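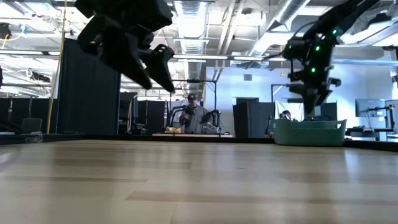
Print this page | E-mail this page

Odgate Table Work: README

Hello, and thanks for downloading this. I look after the Odgate Table Work recordings and the diary that goes with them, and I've tried to write the sort of README I always wish other people would write, which means it's long and it wanders a bit. If you only want the file layout, skip down to "What's in the folder".

Last proper edit: 24 July 2024. I fix typos whenever I spot them.

What this is

Odgate Table Work is a collection of recordings of people driving a pair of robot arms by hand, doing the kind of small sorting and packing jobs that the returns room at Nistor in Trurnville has been doing by hand for as long as anyone there can remember (the building dates from 1966 and so, I suspect, does the kettle). The operator stands at the leader arms, moves them about, and the two arms over the table copy what they do. Everything gets logged: joint positions, gripper opening, the camera views, and whatever the operator muttered into the notes afterwards.

There are 2269 episodes in this release. An episode is one go at one job, from "start" to "stop", and that includes the goes where it all went wrong. I kept those in on purpose. More on that further down.

The other half of the collection, and the half I care about more if I'm allowed a favourite, is the diary. The operators are not robotics people. They're returns staff who used to do the job at a bench with their own hands, and now spend part of each shift at the rig instead. I asked them to write down how that was going. There are 805 diary entries, some of them a page long and some of them just "no" or "arms in a mood".

How it came about

I'd been at Odgate (that's what we call the test space, after the road) for a while when Nistor asked whether we could take some of the heavy repetitive bits off the returns room. The usual thing would have been to have engineers do all the demonstrating. I was one of those engineers and I can tell you I was hopeless at it! I don't know how to fold a sleeve so that it stays folded. I don't know which way up a carton wants to sit when you're going to be reaching into it forty times an hour. Catherine Cowie had run the returns bench for years, and she watched me have a go, very politely, and then asked if she could try. Her first attempt was slower than mine and much, much better.

So we changed the plan. The staff do the demonstrating and I do the cables.

Six people took part. They all volunteered, they all did it in paid hours, and they could stop and go back to the bench whenever they liked. One of them did exactly that, and the episodes are still in here with permission.

What's in the folder

episodes/ — one sub-folder per go, named by job and a running number. Inside you'll find the arm logs, the video, and a small text file with the outcome.

diary/ — plain text, one file per entry. Spelling is as written. I've taken out names of customers and anything about health or family that crept in.

jobs.txt — a list of the jobs with a plain-English description of each. Start with this one.

rota.csv — who was at the rig and who was at the bench, by shift, using operator letters instead of names.

irkia/ — a little viewer called Irkia that plays the video and the logs side by side. It's rough. It does work on my laptop and on Jessie's, and beyond that I make no promises.

The jobs

Most of them involve picking something up off the table and putting it somewhere else, usually into a basket or a tub. Some need both arms together (holding a bag open with one gripper while the other does the filling, for instance). A few are tidying jobs, where the table starts in a muddle and has to end up clear, and those are the ones the operators liked best. There's a diary entry that says it's the only room in the building where you get to finish something.

Please don't read the jobs as a fair sample of what the returns room does. Anything sharp, wet or breakable was left out. So was anything where the operator would need to read small print, as that's miserable to do from the rig.

What it's changed for the people doing it

I'm not neutral here, I work on the thing, so take this section as my own view and go and read the diary to see where I've got it wrong.

The good bit first. Reaching and bending came up constantly in the early entries, and it comes up a lot less later on. Standing at the leader arms is still standing, but you aren't hauling cartons about. Operator D, who'd been on the point of asking for a transfer, stayed. Several people also said they enjoyed being the one who knew how to do it, and having someone from our side come and ask them for a change.

Then the rest of it. Holding your arms up in front of your chest is tiring in its own way. It gets you in the shoulders, and we were slow to take that seriously. We'd set the first sessions at an hour and a half because that suited the recording software. Jessie Pringle (she does shift planning at Nistor, and she's who you'll thank if the rota file makes any sense) came over, stood at the rig for twenty minutes, and cut the sessions down that same afternoon. If you use the rota, you'll see the shift lengths change. That's why.

It's also quieter than the bench. People at the bench talk to each other all day, and the person at the rig is mostly concentrating. Quite a few entries mention this and one or two are a bit sad about it. We moved things so that there's normally somebody else working close by, which helped, though I wouldn't say it's sorted.

And of course the big question, which turns up in the diary in all sorts of wording: are we teaching this thing to do us out of a job? Nistor put in writing that nobody's hours would be cut on account of these recordings, and that promise gets looked at again in October. I'd like to tell you how that goes, and I don't know yet. If I'd been asked to show a machine how to do my work I'd have wanted it in writing too.

About the failures

Dropped things, missed grabs, an arm nudging the basket off to one side, an operator stopping halfway and starting over. All of it's in. The outcome file will say "done", "part" or "gave up", and those labels come from the operators, so they reflect what a returns person thinks is good enough. You may look at a "part" and think it seems perfectly fine. Catherine would disagree with you, and she'd be right — a badly stacked tub costs someone time later.

If you're training on this, please don't just bin everything that isn't "done". The recoveries are some of the most useful goes we have. Operator B in particular is brilliant at rescuing a bad grip, and you can learn a lot from watching the left gripper while the right one is in trouble.

Things that will trip you up

The lighting comes from overhead and the tabletop catches it, so expect bright patches on the wood that move about as the cameras get adjusted. I haven't corrected for it.

People turn up in the background. Odgate is a working room with desks and screens in it and folk get on with their own things while a session's running. Everyone who works there has agreed to being recorded, and if they later change their mind we pull the episodes and put out a new release.

The arms sometimes hang still above the table at the start of a go while the operator gets comfortable. Trim that if you want to. I left it in, partly out of laziness and partly because how long people wait before moving seems to shrink over the weeks and somebody might fancy studying it.

Operator letters aren't in order of joining. There was a mix-up with C and E early on, now fixed, but if you've got an old copy of the rota please throw it away.

The clock on one of the recording machines drifted. Affected episodes have a line saying "clock" in the outcome file. Use the frame numbers for those and ignore the timestamps.

What you can and can't do with it

Use it for research and teaching, with credit to the Odgate operators as a group. That's how they asked to be named, and they talked it over at some length. Don't try to work out who the letters belong to. Don't use the logs to score or rank workers, here or anywhere else: no speed tables, no "best operator" charts. The operators asked for that rule and it's the one I'm strictest about.

If you quote from the diary, quote the whole entry or make it plain that you've trimmed it.

Asking for changes

Write to me through the contact link and tell me the episode name and what looks off. I answer in batches, normally when the rig's down for maintenance. Viewer bugs can go to the same place, but have a look at the notes inside the irkia folder first, as the one about the sound being half a second late is already in there and I've not had a chance to fix it.

Contact | © Odgate Table Work, Trurnville | Back to top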